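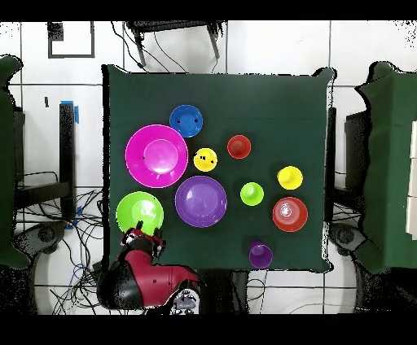

Plultari clinics add evening blood pressure checks in Kiiskinen and Somura

Hi, I'm Joni Niskanen, and I run outreach for the Plultari clinics. I've been hoping to send this one out since last winter, so forgive me if I go on a bit!

Starting in April, both of our clinics will stay open until 8 p.m. for free blood pressure checks. You don't need an appointment or insurance, and you don't have to be a patient of ours.

Why the late hours? Last year we checked 1,921 people in Kiiskinen and only 511 in Somura, and the two towns are close to the same size (they even share a bus line). When we asked folks in Somura what kept them away, we heard a lot about shift work and the last bus home. Closing at 4:30 wasn't helping.

Titovard, the pharmacy group, is paying for the extra staff time and for 40 home monitors that people can borrow for two weeks. Sirkka Karppinen, our head nurse, will be on the Somura desk most evenings.

"I want people to come in before they feel bad," Sirkka told me. "It's five minutes in a chair, and you can bring the kids."

If your reading is high, we'll set up a follow-up visit before you leave. Wear something with loose sleeves, and skip the coffee for half an hour beforehand if you can.

Reporters, call the front desk and ask for Joni. I'm in until six.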